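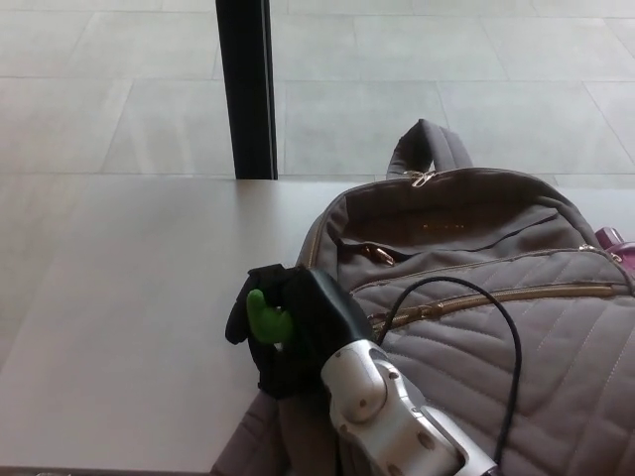 Packing for my mother-in-law's house

Every September we take the bus to Pulora, 204 kilometers, and every September I pack too much. My mother-in-law Rosângela is 81 and she has opinions about luggage. Last year she lifted my bag one time and asked if I was moving in.

So now I take only the quilted backpack. Two sweaters, the book I will not read, and a jar of plum jam for her neighbor Ottilie -- she always gives the empty jar back, very clean. The jam goes in a sock. I learned this the hard way in the bus station at 8 in the morning.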